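타월 정리 작업 참가자 모집 (Stestow 섬유관리실)

Stestow 섬유관리실은 테리 타월 접기 및 분류 작업에 참여할 단기 인력을 모집한다. 작업 장소는 Stultholm 별관 2층이며, 모집 인원은 17명이다.

담당 업무
구겨진 상태로 쌓인 타월을 한 장씩 펼쳐 모서리를 맞추고, 지정된 규격으로 접은 뒤 크기별로 적재한다. 단 부분의 평직 띠가 바깥쪽으로 오도록 접는 것을 원칙으로 한다. 파일이 눌리거나 올이 풀린 타월은 접지 않고 별도로 분류한다.

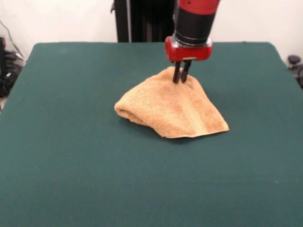 접기 기준은 작업 첫날 배부하는 지침서 Talavera 3판을 따른다. 1회 작업 시간은 휴식을 제외하고 네 시간이며, 작업대 높이는 조절되지 않는다. 장시간 서서 작업할 수 있어야 한다.

지원 자격
- 만 18세 이상
- 손목 및 손가락 사용에 제한이 없는 자
- 면 먼지에 대한 알레르기가 없는 자
- 세탁물 취급 경력자 우대(필수 아님)

근무 조건
근무 기간은 7월 중 여섯 차례이다. 일정은 선발 후 개별 협의한다. 교통비는 별도 지급하며, 보수는 작업 회차별로 정산한다. 작업용 앞치마는 현장에서 대여한다. 반지, 팔찌, 손목시계는 착용할 수 없다.

지원 방법
Sternico 채용 페이지에서 공고번호 874를 검색하여 신청서를 제출한다. 이력서는 한 쪽 이내로 작성하고, 파일명에 공고번호를 기재한다. 선발 결과는 문자로 통지하며, 제출 서류는 반환하지 않는다.

문의: Stestow 섬유관리실, 내선 631
게시일: 27/02/2024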